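26/05/2022

Rain all day, so I did the thing I've been putting off since February and went through the record shelves. Every single one came out onto the carpet. 583 of them, if you count the singles (I do count the singles, Faisal says that's cheating).

I started with the Skonar albums because I was sure I had two copies of Larkness and could give one to Iqra. I do have two copies! Except one has the wrong record inside it, a Ghumman live set I bought when I was 19 and have blamed Mutua for losing ever since. I texted him to say sorry and he sent back a thumbs up and nothing else, so I think I owe him a drink.

Put Larkness on while I sorted. Side one is still perfect, side two still has that awful seven-minute bass solo, and I still can't bring myself to skip it. Daniyal called in the middle of it and asked if my washing machine was broken.

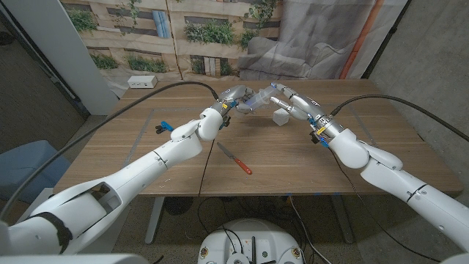
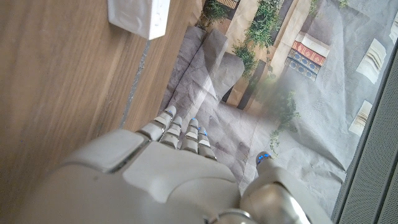
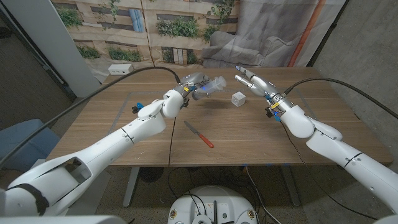
Evening

Everything's back on the shelves, sort of. I gave up on alphabetical at G and went by how much I like them, so good luck to anyone trying to find anything. There's a pile of 53 to sell and I've already pulled a few back out of it - the Bindska EP was never going anywhere, I don't know who I was kidding.

Rhodri came over with curry and wanted to hear the Ghumman one right away. The crowd is louder than the band for most of it, and there's a man near the microphone who yells for the same song between every track. They never play it! We were both rooting for him by the end.

Iqra wants her Larkness on Saturday. Need to find a sleeve for it, and buy more of those plastic covers, and my knees hurt from the floor. Bed.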